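About Zornholm

Posted in August by the Zornholm office

Zornholm is a small theatre company in Saltton. We put on three new plays a year, mostly by writers who have never had anything staged, and we do it in a room above a carpet showroom that seats 42 if everyone keeps their elbows in. The showroom is very patient about the stamping.

We began as a reading group that met to get through the plays we had all pretended to have read at college. After two winters we ran out of the short ones. Somebody brought in a script of their own, the rest of us were polite about it, and the following week everybody had written one. Most of those are in a drawer. A handful got put on, including Gajewski, a comedy about a piano firm going under, which sold out on its last night and lost money on all the others.

What we look for

We read anything that comes in under 100 pages. Long speeches are fine. Ghosts are fine, within reason. We are a bit tired of plays set in lifts, and we would like it known that a cast of 16 will not fit up our stairs.

Every script gets two readers and a written reply, usually within the season. If we like it, we ask the writer to come and hear it read aloud on a Saturday morning, with tea, by actors who have had the pages since the night before. It can be a bruising couple of hours. Ridovo, our best-reviewed show so far, lost its whole second act that way and was much happier without it.

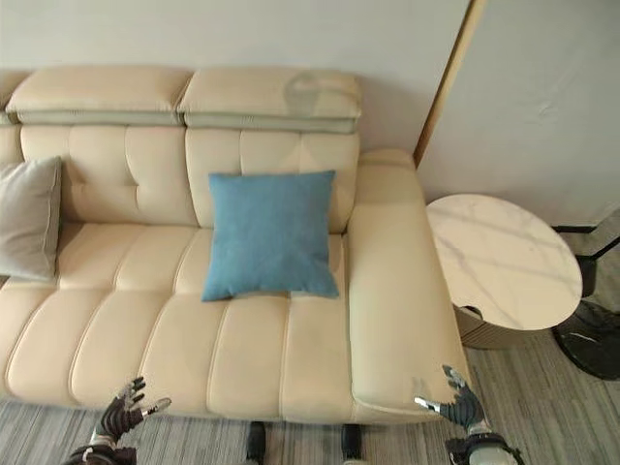 Classes and hire

We teach an evening course in writing for the stage, in spring and autumn. You need no experience, though you do need to finish something, and that rules out more people than you would think. We also hire out the room by the hour for rehearsals - bring your own kettle lead, ours has gone again.

How we pay for it

Tickets, classes, the bar, and now and then a small grant with a very large form. Actors and writers are paid the same fee for each production. It is a modest fee. We print it on the contract in ordinary type so it doesn't look as if we are hiding it.

Comments

Tessellate: Saw Ridovo twice. Still not sure who the uncle was meant to be but I'd go again.

backrowbill: Is there any parking yet or is it still the bakery and hope?

Zornholm office: Still the bakery, after six. Hope is available all day.

marsh_lane: Do you take one-act plays? Mine is 30 pages and has only one ghost.

Contact: the box office, Zornholm, Saltton | © Zornholm | Back to top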